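Seasonal Scare Attraction Crew – Technical and Performance Positions

Okico Night Walk, 2023 season 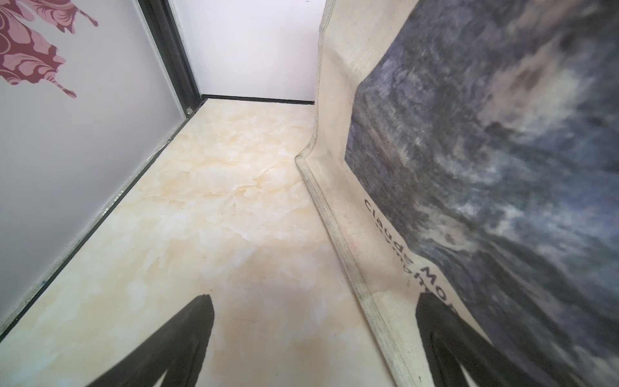 Okico operates a walk-through scare attraction and a smaller daytime maze on a leased former packing shed. The attraction runs each year on a fixed schedule and is rebuilt in part between seasons. Applications are open for the positions listed in this notice. All positions are paid. Experience in haunted attractions is useful but is required only where stated.

Reference number: 518
Posted: Dec 7, 2022

About the attraction

The Night Walk is a single-route attraction. Guests enter in groups of up to six and move through the building in one direction, with a controlled gap between groups. The route is divided into three zones, named Braline, Lavari and Vermeulen after the fictional families in the storyline. Each zone has its own lead, its own control point and its own emergency exit route. Capacity on a full night is 581 guests.

The daytime maze uses the Lavari zone only, with house lights at half level and no startle effects. It is intended for families with younger children. Performers working the maze do not wear full masks.

Positions available

1. Zone lead (three positions)

The zone lead is responsible for the safe operation of one zone during opening hours. Duties include:

- completing the pre-opening check of exits, floor surfaces, effects and emergency lighting
- positioning performers and assigning break cover
- monitoring group spacing by radio and holding groups where required
- stopping effects and raising house lights on instruction or on own judgement
- completing the incident log at close

Required: two seasons of work in a scare attraction, theatre, theme park or similar venue, at least one of them in a supervisory role. Current first aid certificate.

2. Effects technician (two positions)

The effects technician installs, tests and maintains pneumatic props, low-fog machines, lighting and zoned audio. Most props are triggered by floor mats or beam sensors and run from programmable show controllers. The technician is on call inside the building on operating nights and carries out repairs between groups where this can be done without entering the guest path.

Required: working knowledge of compressed air systems, low-voltage wiring and basic show control. Ability to read a wiring diagram and to keep one up to date. Licensed electrical work is done by an outside contractor and is not part of this job.

Desirable: experience with DMX lighting and multi-channel audio playback.

3. Set builder and scenic painter (four positions)

Builders work from drawings supplied by the design lead. The work covers wall flats, false ceilings, doors, floor finishes and aged or distressed surfaces. All materials used on the guest route must meet the flame-spread rating given in the drawings, and offcuts and labels are kept for the fire inspection file. Painters should be able to match an existing finish from a sample board.

Required: own hand tools, safe use of power tools, and some proof of past work. Photographs are acceptable.

4. Scare performer

Performers work a fixed position or a short patrol. Most roles are non-speaking. Performers do not touch guests at any time, and guests are told before entry that they must not touch performers. Rotation is 40 minutes on, 20 minutes off. Costume, mask and basic makeup are supplied.

Required: minimum age 18. Ability to work in low light, fog and high noise levels, and to crouch or stand for a full rotation. Hearing protection is supplied and must be worn in marked positions.

5. Makeup assistant (two positions)

Assistants apply airbrush makeup and pre-made prosthetic pieces under the direction of the makeup lead. Call time is three hours before opening. The work is repetitive and timed, and each look has a reference sheet that must be followed.

Required: airbrush experience and knowledge of skin-safe adhesives and removers. Hygiene procedures will be checked at the practical trial.

6. Front of house and queue

Duties are ticket scanning, the safety briefing, locker issue and queue control. Front of house staff also work the daytime maze.

Required: clear speaking voice and previous work with the public.

Hours and season

Build positions run for 12 weeks before opening, Monday to Friday, day shift. Operating positions run for the full season, evenings, with paid rehearsal and one full-dress test night. Effects technicians are engaged for both periods. Performers and front of house staff should be available for at least three quarters of operating nights. Partial availability should be set out in the application.

Strike and storage takes place in the two weeks after closing. Extra hours are offered first to builders, then to other crew.

Pay

Hourly rates are given in the position sheet sent to each applicant on receipt of the application. Rehearsals, training and the test night are paid at the same rate as operating nights. In addition:

- a completion payment of $200 applies to all operating staff who work every rostered shift
- builders receive a tool allowance of $100 for the build period
- parking on site is free – overnight parking is not permitted

Working conditions

The building is unheated in most areas. Strobe effects are used in the Vermeulen zone, and water-based fog is used throughout. Applicants with photosensitive epilepsy, asthma or a similar condition should state which zones would not be suitable, and placement will be arranged where a suitable position exists. The crew room and washrooms are step-free. The Braline zone includes a ramp and a short flight of stairs.

How to apply

Send one file in PDF format, no longer than four pages, with the following:

- the position or positions applied for, in order of preference
- a summary of relevant work, with dates
- availability for the build period, the operating season or both
- copies of any certificates named under the position
- two references, at least one from a past employer

Builders, painters and makeup applicants should attach up to six photographs as a second file. Performers do not need to send a headshot or video.

Put the reference number and the position title in the subject line. Applications go to the Okico crew office through the contact form on the employment page. Files sent by social media message are not logged.

Selection

Zone leads and technicians are interviewed first. Technicians are given a short fault-finding task on a test rig. Performers attend a group audition of 90 minutes in flat, closed-toe shoes and clothing that can be marked. Makeup applicants complete one timed application from a reference sheet.

All applicants receive a written reply. Crew from the previous season must apply again but do not need to repeat the audition or practical trial for the same position.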